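Noreen Dunne has been feeding people crayfish in Skemport since before her youngest could walk, and she has opinions about every part of it, from the garlic to what you do with the shells afterward. I caught her at ten in the morning, which she says is the only hour she sits down, and we talked until well past lunch.

"People fuss about the cooking," she told me, pouring us both more coffee, "and the cooking is the easy part! It's the table that gets them. You've got shells, you've got cans, you've got little dishes of this and that, and if you haven't thought about where it's all going to go, you're up and down all evening."

Her November supper began as a family meal and now seats 20, with Khôi Trịnh from two doors down sharing the kitchen. He brought the chili and a good deal more garlic than she was used to, and she has come around to both. "I used to put in one clove and feel daring," she said, laughing. "Khôi looked at me like I'd served him dishwater."

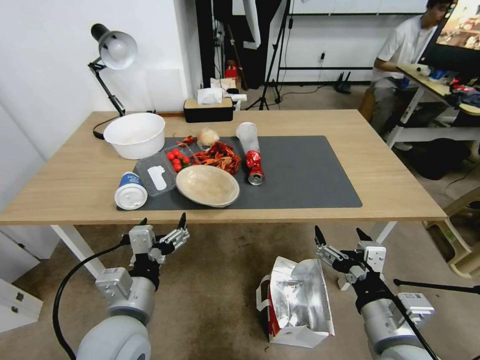
What does she tell a person setting out crayfish at home for the first time?

Put a big empty bowl within reach of everybody before any food comes out, and keep the tissues on the table too. Shells go in the bowl as you eat, and fingers get wiped before they touch a cup.

Khôi, who had wandered in by then and was helping himself to the coffee, wanted it known that he also cares about what sits beside the shellfish. "Something cold and sharp," he said. "Tomatoes are good, just as they are. You eat a few crayfish, your mouth is burning, you have a tomato, you start over."

The clearing up takes the two of them most of an hour, and Noreen is fond of it - the radio on low, the cans crushed flat for recycling, the shells double-bagged and out the back door before the cats hear about it. She rinses the bowls by hand and leaves them on a towel overnight. Then she goes to bed smelling of garlic, she says, and sleeps very well.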